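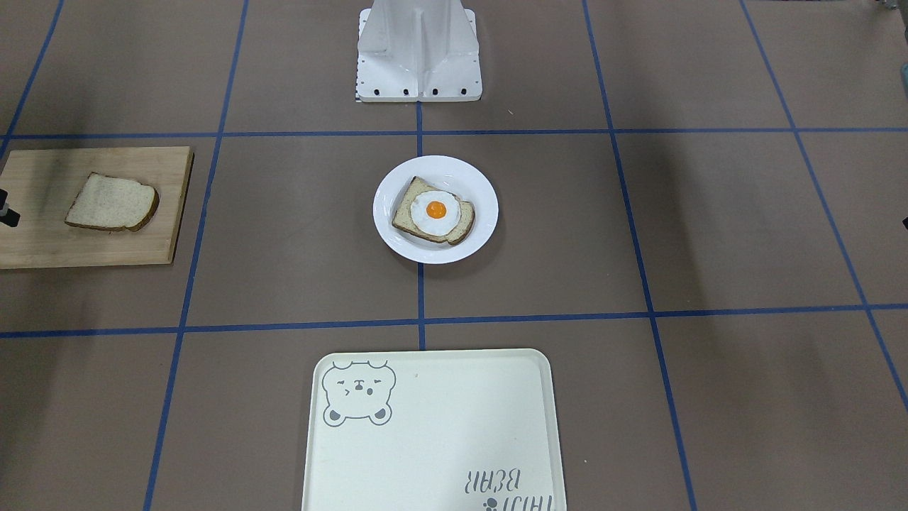

Chapitre 4. Échantillonnage par quadrats en milieu prairial

Support rédigé par Ladan Karimi, relu par Mohandas Murthy. Les données citées proviennent du site d'étude de Pukolden.

4.1 Principe

Un quadrat est une surface de forme et d'aire fixées, à l'intérieur de laquelle on relève la présence, l'effectif ou le recouvrement des espèces végétales. La densité moyenne s'obtient en divisant l'effectif total par la surface échantillonnée :

D = N / (n × a)

où N est l'effectif total, n le nombre de quadrats et a l'aire d'un quadrat en mètres carrés.

À Pukolden, 54 quadrats de 1 m² ont fourni 406 pieds de plantain lancéolé, soit D = 7,52 pieds par m². L'extrapolation à une parcelle de 375 m² donne 2 819 pieds, à condition que le tirage des positions ait été aléatoire sur l'ensemble de la parcelle.

4.2 Choix de la taille

L'aire du quadrat dépend de la taille des individus et de leur espacement. On retient couramment 0,25 m² pour les pelouses rases et 1 m² pour les prairies de fauche. Un quadrat trop petit augmente le nombre de relevés nuls et la variance ; il accroît aussi l'effet de bordure, le rapport périmètre/surface étant plus élevé.

Convention de bordure : un individu enraciné sur le côté nord ou ouest est compté, un individu enraciné sur le côté sud ou est ne l'est pas. La convention doit être identique pour tous les relevés d'une même campagne.

4.3 Disposition

Tirage aléatoire simple : les coordonnées sont tirées dans une table ou par un générateur. L'estimateur de la moyenne est sans biais.

Tirage systématique : les quadrats sont placés aux nœuds d'une grille régulière dont l'origine est tirée au hasard. La couverture spatiale est meilleure, mais une périodicité du milieu (drains, sillons, rangs de plantation) peut fausser l'estimation.

Tirage stratifié : la parcelle est découpée en strates homogènes, échantillonnées séparément. Sur la parcelle Vidmar, on distingue le haut de pente, drainé, et le bas de pente, engorgé de novembre à mars.

4.4 Indice de dispersion

On calcule I = s² / m, rapport de la variance à la moyenne des effectifs par quadrat. I proche de 1 : répartition compatible avec une loi de Poisson. I > 1 : répartition agrégée. I < 1 : répartition régulière. La valeur de I dépend de l'aire du quadrat ; deux études ne se comparent qu'à aire égale.

Travail à rendre

Reprendre le tableau de relevés de la parcelle Vidmar, calculer D et I pour chaque strate, puis discuter l'écart entre les deux valeurs de I. Deux pages au maximum, hors annexes.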